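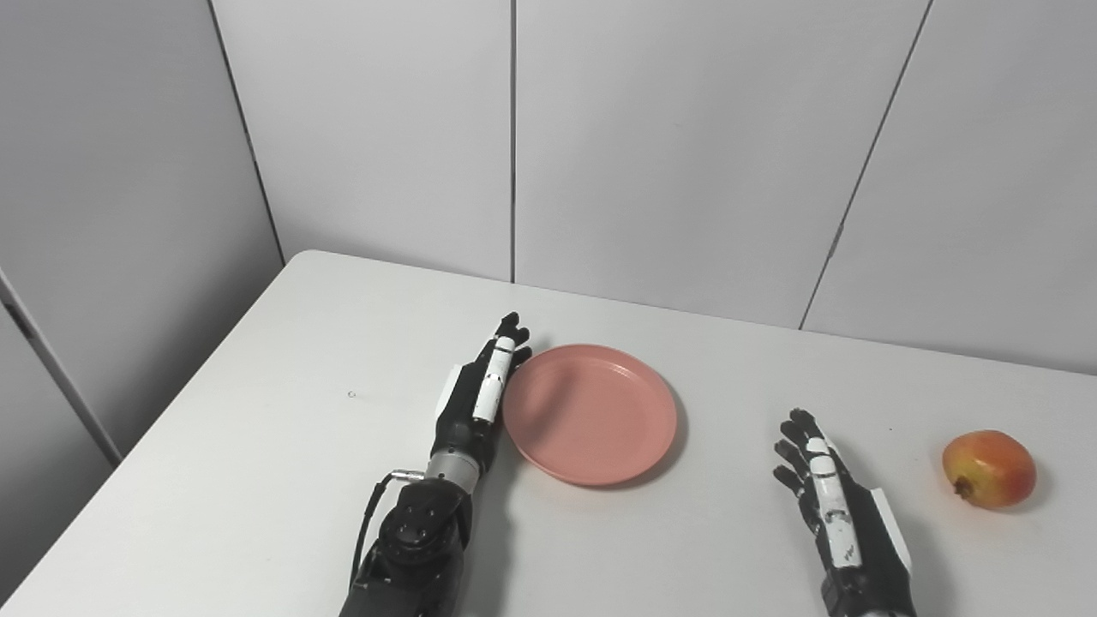
Malcolm Pickering reckons we'll all have one of these doing the washing up within five years, and he told me so under my last post with the confidence of a man who has never tried to get a robot to pick up fruit.

So, Malcolm, this thread's for you. I've spent a good chunk of the past month thinking about one apple and one pink plate, and I've got opinions.

The job is: put the apple on the plate. That's it. A toddler does it while looking at the telly. And yet it's got nearly everything in it that makes housework hard for a machine, which I didn't appreciate at all before I started (I used to do conveyor stuff, where everything turns up the same way round).

Start with the apple. It's round, so if you nudge it before you've got hold of it, it leaves. It's also a slightly different shape from every other apple. You can't measure one and call it a day, you have to look at it every single time.

Then the plate. Shallow, low rim, lying flat. Putting something ON it is the easy bit, you just need to come down gently and let go somewhere near the middle. Picking the plate UP is miserable. Try it yourself with stiff gloves on and no sliding it to the edge of the table. Go on, I'll wait!

Two hands help more than I thought they would. One steadies the plate, the other deals with the apple. But now you've got two arms working over the same bit of table and they have to stay out of each other's way, and a lot of the planning time goes on exactly that.

Right, numbers, as people always ask. We did 142 goes at apple-to-plate at Bloxham. It got the apple onto the plate and it stayed there in 90 of them. I was chuffed. My sister said "so it drops your apple a third of the time" and, well, a bit more than a third, yes.

Most of the misses were dull. Fingers closed a touch early and the apple rolled. Or it let go too high, the apple hit the rim and off it went. I now own a lot of bruised apples and I've made two crumbles.

A question from the replies: "why not just use a gripper with two flat pads, surely that's cheaper". Yes it is! And for one apple it's probably better. I've used the Vekex two-pad one and it's a lovely simple thing. The argument for fingers is everything else in the kitchen. Mugs by the handle, a wet cloth, the drawer with the dodgy knob. Whether the argument's any good is another matter, I go back and forth on it weekly.

Somebody else asked how long one go takes. Roughly 40 seconds if it's having a good day. I do it in about the time it takes to say "apple". Now picture it laying the table for six and you'll see why I still eat off my knee.

What has got properly good is the seeing. A few years back, a shiny apple under bright lights would have thrown the whole thing off. Now it finds the apple pretty much wherever I put it on the table, left side, right side, tucked up near the back. It's the last couple of centimetres that go wrong, when the hand's in the way of its own view and it's going by feel, and the feel is rubbish.

Feel is the bit I'd spend money on, if it were my money. Your fingertips know the apple's slipping before you do. Most robot hands find out when the apple's on the floor.

Also, notice how tidy a table like that is. Plain white top, plain walls, one plate, one apple. My kitchen table on a Saturday has post on it, a phone charger, half a colouring book and something sticky. I'd love to see anyone's demo on THAT.

Shop floors are a different story and I think people lump the two together too much. A friend runs packing for Birero and they've had machines putting jars into trays for ages. 371 trays in a shift, no bother. But the jars are all the same and they arrive one after another in a nice straight line. Swap in a jar that's a bit taller and somebody gets called out with a laptop.

She did try one of the Brallel arms on mixed returns, so shoes, kettles, a lampshade, all in one crate. It lasted until the lampshade.

So where do I land? Jobs where the same thing turns up in the same place: done, have been for years. Jobs where different things turn up on a fairly clear surface and you don't mind it being slow: getting there, and quicker than I'd have guessed. Actual housework in an actual house with people walking through it: no. Not in five years for the whole lot, Malcolm. I'd give you "clears the plastic plates if you're patient".

To be fair to him, he's come back and said he'd settle for something that empties the dishwasher. Mate, that's the hardest one! Everything's overlapping, half of it's glass, and the forks are all facing different ways.

Next on my list is the same job with a pear. They don't roll as far but they do roll in a stupid direction. Also grapes, if I'm feeling brave. If anyone's had luck with soft fruit on a multi-finger hand, tell me what you set the grip to, I've been guessing.

And yes, I'll post the crumble recipe, three of you have asked now. It's just my mum's with more oats.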